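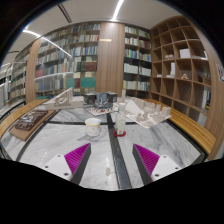
Bemik H2 Hand-Held Demonstration Gripper

The Bemik H2 is a hand-held, two-finger gripper for recording manipulation demonstrations without a robot arm. An operator holds the tool and performs the task directly. The wrist camera records a wide-angle view that includes both fingers, and the recording is used to train a policy for an arm fitted with the matching Bemik A2 end effector.

Fingers

Each finger is a ribbed magenta insert with a dark gray contact pad along its inner side, fixed to a rigid mounting plate. The insert bends around the object under load. Finger sets are shared between the H2 and the A2, so contact geometry is the same in recording and in playback. Inserts are sold in pairs and should be replaced in pairs.

Reference task: tabletop rearrangement

The Casis tabletop protocol uses a bottle, a painted cup and a round red coaster on a marble table, with architectural models and bookshelves in the background. The background stays in view for the whole recording and is left as found. A fixed backdrop gave policies that failed when moved to another room.

Start positions are changed between demonstrations. The operator begins each one with the fingers fully open and the objects in view. 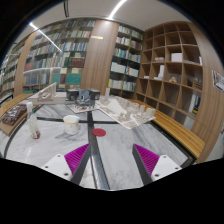 Results

The policy was trained on 936 demonstrations recorded with the H2 and tested on an arm with the A2. Testing covered 15 start layouts, with 10 trials per layout. Three findings affect how the tool should be used:

Most failed grasps on the bottle came from closing too early, with one finger touching the shoulder before the other had cleared the body.
Transparent objects needed more demonstrations than opaque ones of the same width.
Removing the finger area from the input image lowered success on every layout. The fingers should be left unmasked.

The trial log and layout sheets are included in the Zasico data package, revised in October.

Grasping bottles

Approach with the fingers on either side of the body, below the shoulders. Close until both inserts press against the sides, then hold before lifting. The tool may be pitched or rolled during the approach. Tilted views were kept in the training set and did not need to be leveled.

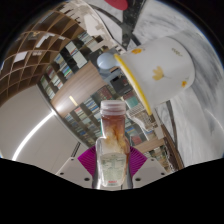 Can the H2 be used with an arm that does not carry the A2?
Recordings can be used with any parallel gripper of equal stroke, but the results on this page apply only to the A2. A different finger shape changes both the contact and the image, and a new set of demonstrations is recommended.

Ordering

H2 gripper with one finger pair: part 1997
Supplied with: mounting screws, calibration card, printed setup guide
Sold separately: finger pairs, A2 end effector, Zasico data package
Distributor: Güler

Page updated 5 January 2022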